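Support > Manuals > Trernel T20 Tire Inflator > Section 5

5. Setting and checking tire pressure

Reading time: 3 min 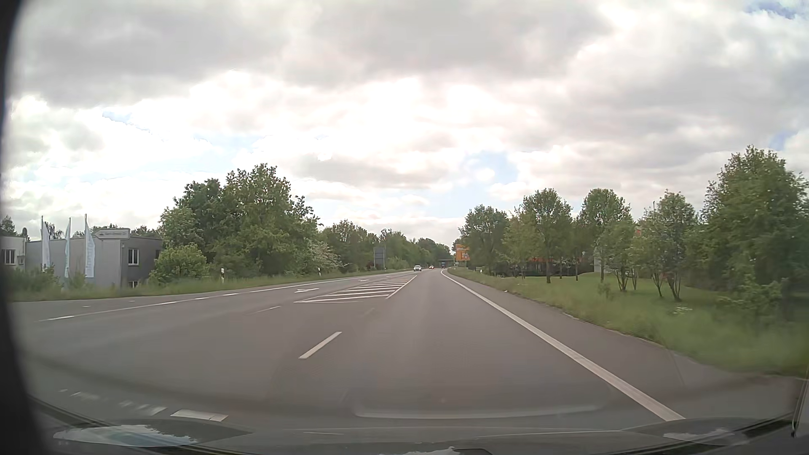 The T20 measures pressure at the valve and stops the pump when the target value is reached. The target is set by the user. The inflator does not read the vehicle's own tire pressure system and cannot look up the correct value for a given tire.

5.1 Before you start

Find the cold pressure on the placard in the driver's door opening or in the vehicle handbook. Do not use the figure molded into the tire sidewall. It is the maximum for the tire and is normally higher than the placard figure.

Tires are considered cold when the vehicle has been parked for three hours or has been driven less than one mile at low speed. A tire that has been on the highway reads high. Do not release air from a warm tire to bring it down to the placard figure.

Note: If the placard gives separate values for front and rear, or for normal and full load, write down both before you begin. The T20 stores one target at a time.

5.2 Connecting the inflator

1. Park on level ground away from traffic and set the parking brake.
2. Plug the power lead into the 12 V accessory socket. Start the engine if the handbook requires it for socket power.
3. Press and hold POWER until the display shows 0.
4. Remove the valve cap and put it somewhere it will not roll.
5. Screw the hose fitting onto the valve by hand until the hissing stops. Do not use pliers.
6. Wait for the reading to settle. This is the present tire pressure.

CAUTION: Never run the engine in a closed garage.

5.3 Setting the target and inflating

1. Press UNIT until the display shows the unit used on your placard (psi, kPa or bar).
2. Press + or - to enter the target. Holding the button changes the value faster.
3. Press START. The reading rises while the pump runs.
4. When the pump stops, wait five seconds and read the display again. If the value has dropped below the target, press START once more.
5. Unscrew the hose quickly to limit air loss, then refit the cap.
6. Repeat for the other tires, including the spare.

CAUTION: The hose fitting and the pump housing get hot in use. Do not run the pump for more than 20 minutes without a break. Allow it to cool fully before the next tire if the display shows HOT.

5.4 Check interval

Check all tires once a month, before any long trip and every 1,000 miles. Outside temperature also affects the reading, so repeat the check after the first cold nights of the season.

A tire that loses pressure between two monthly checks while the others hold should be inspected by a tire shop. Repeated inflation is not a repair.

5.5 Error codes

E1: No pressure detected. Refit the hose.
E2: Supply voltage too low. Start the engine or check the socket fuse.
E3: Target not reached in the time allowed. Look for a leak at the valve or in the tread.

If a code remains after the step given, unplug the unit and go to Section 6, Service.

Trernel T20 User Manual, revised 09/06/2025 | Contact support | © Trernel | Back to top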